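Talks > Spring Series > Speaker Notes
Print | E-mail this page

Keeping less paper – Serneck library, Apr 23, 2026

Open with the 50 phone bills. Pause for guilty looks.

Slide 2. My aunt kept every warranty she ever got, including two for a toaster that died before I could drive. Ask who has one of those. Wait.

Slide 3. The five-folder rule. Taxes, house, car, health, regret. Don't explain regret – they'll get there.

Slide 4. Scanning. Back up twice, label the drive, then shred. Drink water.

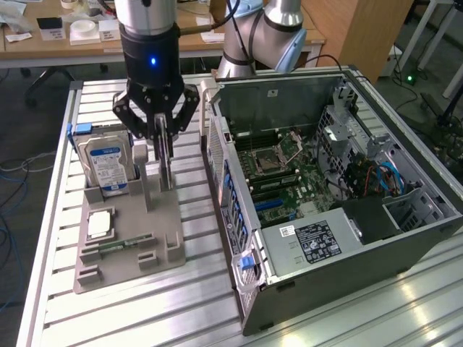 Comments (2)

Consolacion Maglaya: I did the folders after the talk and regret is already the thickest. Can the car one go in there too?

Fajardo: Will you repeat this in May? My husband needs to hear the part about shredding from a stranger.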